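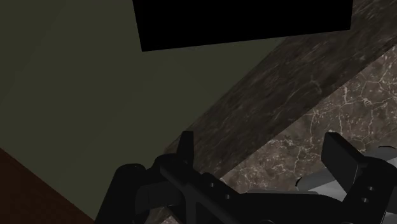

2 min read

Olive green in a small north-facing room, will I regret it?

Posted by Roman Głowacki
February 7, 2022

Hi all! We moved in last August and I finally get to do the spare room, which will be my study. It faces north, one window, and the ceiling is low on the window side. I have completely fallen for dark olive and want it on all the walls, matte, the flatter the better. My sister thinks I'll be sitting in a cave. The paint I like is the Pronderus matte and I've already put a sample patch by the door. It looked gorgeous at breakfast and like wet cardboard by dinner. Is that the paint, the bulb, or me? And do I need a primer over magnolia? The plaster is old but sound, no flaking.

3 replies

Czesław Krajewska
Do it!! I painted my north-facing dining room olive four years ago and I still walk in and grin. A north room never gets that warm yellow sun anyway, so a pale color in there just goes gray and sad, whereas a deep green looks like you meant it. Your dinner problem is almost certainly the bulb. I had cool white ones and my walls looked like old soup. Swap in warm white before you judge anything (look for 2700K on the box) and check the patch again after dark.

Also, one patch by the door won't tell you much. Paint two coats on big sheets of card and move them around for a few days: next to the window, opposite the window, in the darkest corner. Mine looked like two different paints depending on the wall, and I ended up going one shade lighter than the one I first loved.

On primer, if the magnolia is ordinary emulsion and it's clean, you can go straight over it. Wash it with sugar soap, let it dry properly, and sand any shiny spots. Bare filler does need priming or it'll flash through the topcoat, and with dark matte you will see every bit of it. Plan on two coats, maybe three. Keep a wet edge and finish a whole wall before you stop for coffee!

Last thing, take the green right over the low part of the ceiling. It blurs the line where the wall stops and the room feels taller. I was scared to try it and it's my favorite bit.

Bogumił Olszewski
went dark green in our hall, love it. only thing is matte marks if you so much as look at it, bags, elbows, the dog. get a scrubbable one and keep some leftover paint in a jar

Waldemar Kołodziej
Agree with Czesław about the bulbs. I'd add a decent roller, medium pile, and please don't press on it to squeeze out the last of the paint, you get tramlines and they show up beautifully in side light. Buy all your tins at the same time and mix them together in one big bucket. I had 7 square meters left when I ran out and the new tin was a hair bluer. It's behind a bookcase now. Post a picture when it's finished, I love a green room!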